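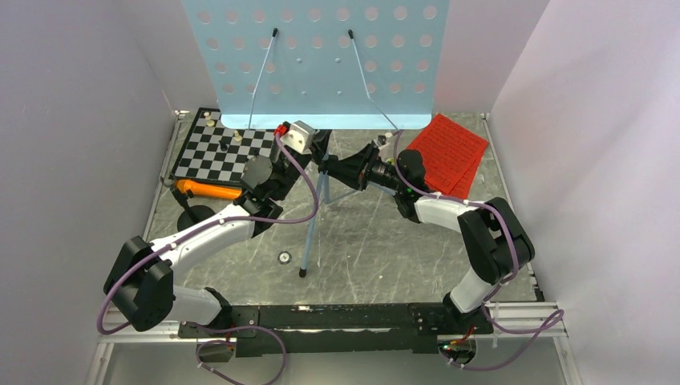

Horwood Evening Classes
Getting Ready to Play: notes for week 3, stands and how to live with them
Tutor: Nkechi Igwe

Welcome back, everyone, and thank you for being so patient last week when we ran over. I did promise we would get to stands, and I know a few of you smiled at the idea of giving a whole evening to them, but I have spent a good part of my life holding up a drooping stand with one knee while trying to turn a page, and I would like to spare you that if I can.

What we mean by a stand

For this course a stand is anything that holds your pages where you can read them without stooping. Most of the ones you will meet have a tripod at the bottom, a pole in two or more sections, and a desk on top for the paper. The desk may be a folding wire one or a solid sheet, and the sheets are very often punched with holes, which keeps the weight down. A heavy desk on a light tripod is a nuisance, as Ekene found in week one (sorry, Ekene!).

Opening the legs

Start at the floor, always. Loosen whatever holds the legs, spread them wider than you think you need, and tighten up again before you so much as touch the desk. If you are sitting, turn the stand so that one leg points straight at you and the other two go away from you on either side of the desk. You will kick it less often, and it will be steadier when you lean forward to pencil something in.

Setting the height
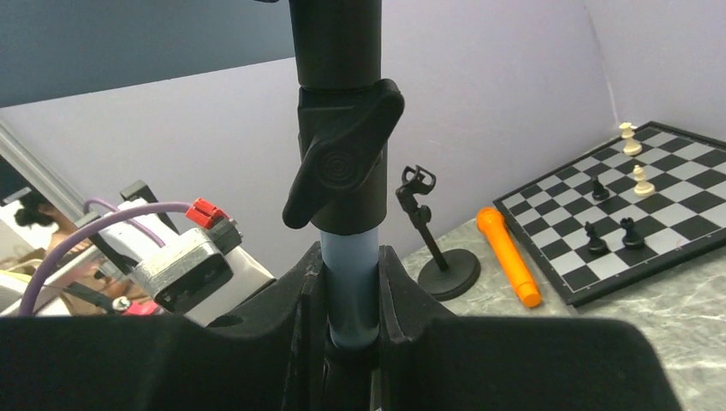 The height of a stand is nearly always governed by a collar, and the collar is the part that gets the roughest treatment. People turn it without holding the upper tube, the tube drops, and then it gets a fright of a twist to make up for it. With a big black wing knob at the join, where a black upper tube meets a paler bluish one, there is plenty to get hold of, so a quarter turn at a time is quite enough. Keep your other hand on the upper section the whole while — not on the desk, which may tip — and slide it gently to where you want it. Then tighten until it stops slipping and leave it there. I would far rather you came back and gave it another small turn later than forced it now and couldn't shift it at the end of the evening.

As for how high, sit or stand the way you mean to play, look straight ahead, and bring the top edge of the desk to a little below your eyes. My own stand at home has a pencil mark on the tube at 42 centimetres for the low chair, and I have never regretted making it. Do put a mark on yours. Please don't put one on the class stands, which other people of quite different heights will be using on a Thursday.

Tilting the desk

Tilt comes last. Lay your thickest book on the desk first, and tip it back until the pages stay put by themselves. Too upright and they slither off; too flat and you catch the glare of the ceiling lights. If you are sharing, let the taller person choose the height and the shorter one choose the tilt, and then both have a moan and settle down.
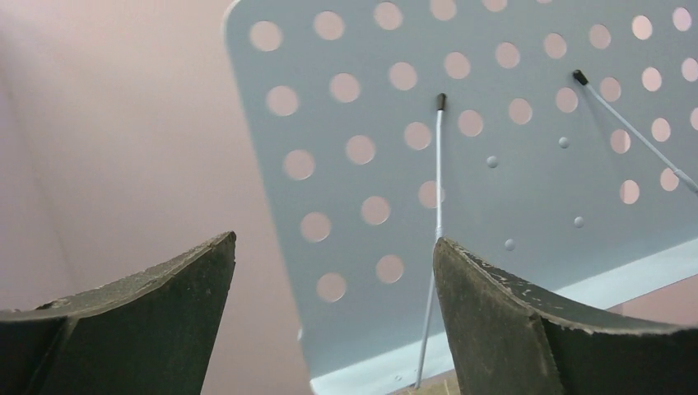

Ebere Haruna asked me to add that a desk with holes in it needs a sheet of card behind single pages, or your pencil goes straight through the paper the moment you try to write in a fingering. She is quite right, and I should have said so on the night. The back of an old pad does nicely. Cut it a touch smaller than the desk so that it doesn't stick out and get knocked.

Putting it all away

Go in the opposite order: papers off, desk level, height right down, legs in. Hold the upper tube as you loosen the collar, exactly as before, and mind your fingers where the sections meet. Wipe off any rosin with a dry cloth.

For next week

Bring the stand you use at home, however shabby, and a pencil with a rubber on the end. Please also look at page 17 of the course booklet, on page turns, and have a go at the short exercise at the bottom. Hywel has kindly offered to bring pegs for anyone who is going to be playing outdoors in the summer.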